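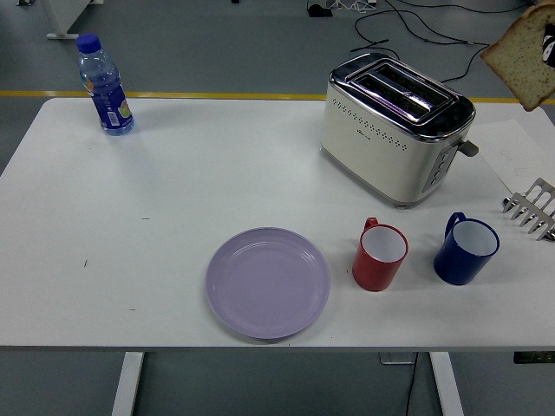
By the Short Course Teaching Team, Ponley Institute, Dovton campus
Small Appliances in the Home and Workplace
Notes for Session 3: The two-slot toaster
Last revised: January

1. Scope

These notes cover the layout, working parts, safe placement and routine care of the two-slot pop-up toaster. They should be read before the practical. Toaster ovens, sandwich presses and conveyor toasters are left to Session 5.

2. External layout

The toaster on the table at the head of these notes has a cream-white body with a polished chrome top. Its two long slots run side by side. The control buttons are set in a dark vertical panel on the right side of the body, and the dark gray lever is on that same side. On other models the lever may be at the end or on the front. Find it, along with the cancel button, before plugging in any toaster that is new to you.

The front carries a decorative row of small perforated holes. Openings in a toaster body may be trim or may be vents, and it is not always possible to tell which from the outside. For placement purposes treat every opening as a vent and keep it clear.

The body stands on small feet. Feet leave an air gap under the base and should not be removed, even where the appliance must fit beneath a low shelf.

3. Working parts

3.1 Elements. Most domestic toasters use flat resistance wire wound on mica sheets. Current heats the wire until it glows, and the bread is browned mainly by radiant heat. In a two-slot toaster there is an element on each outer side and usually a shared pair in the centre.

3.2 Carriage. The lever lowers a carriage that supports the slices. At the bottom of its travel it closes the main contacts. On many models an electromagnet holds it down, and for this reason the lever will not latch when the toaster is unplugged.

3.3 Timer. Older units use a bimetallic strip. Newer units use a small circuit that cuts power to the magnet at the end of the set time. The numbers on a browning dial are seldom minutes, and one maker's 3 may be another maker's 5.

3.4 Guides. Spring-loaded wires close in on the slice and keep it upright and clear of the elements.

4. Bread

Sliced sandwich bread is the reference load for this course. The crumb is pale and open and browns evenly. The crust is already brown and darkens ahead of it, so judge colour at the centre of the slice.

Hold the slice by an edge, bring it over the slot upright and let it drop straight in. A slice that goes in at an angle can catch on the guides and jam the carriage. Do not force it. Lift it out and start again. Torn slices, and anything buttered, iced or filled, do not go in a pop-up toaster.

Sugar content has a marked effect. Raisin bread and brioche should be started on a low setting. Frozen slices need more time, either from a defrost button or a second short cycle.

5. Placement

Use a flat, stable, heat-resistant surface. Leave the space above the slots open, with no curtains, shelving or paper towel overhead. Run the cord away from the front edge of the table and away from walkways.

Keep liquids apart from the appliance. An open cup does not belong on the same surface. A water bottle with its screw cap on, such as the blue-capped one that shares the table with our toaster, presents a lower risk, but it should still be moved before the lever goes down. Clear plastic bottles also soften if they end up against a hot chrome top.

6. Care

Unplug the toaster and let it cool for 15 minutes. Slide out the crumb tray, if one is fitted, empty it and wipe it dry. Wipe the body with a damp cloth and the chrome with a dry one, as abrasive cream will dull the finish. Never put a knife, fork or brush into the slots. Crumbs left in the base will scorch and can catch fire.

7. Practical exercise

Work in pairs. Use the low setting for the first slice and raise it one step for each slice after that. Let the toaster cool between runs, as a warm start browns faster on some timers. Enter the setting, the elapsed time in seconds and the colour at the centre of the slice on the Wada record sheet. Stop at the first sign of smoke and press cancel.

The record sheet is worth 40 marks and the short written answers 15. Hand both in before leaving the room. Students at the Zultudthorpe site should use the copy of the sheet in their own course folder, where the columns are in a different order.

Reading for Session 4: kettles and automatic cut-offs, sections 1 to 3.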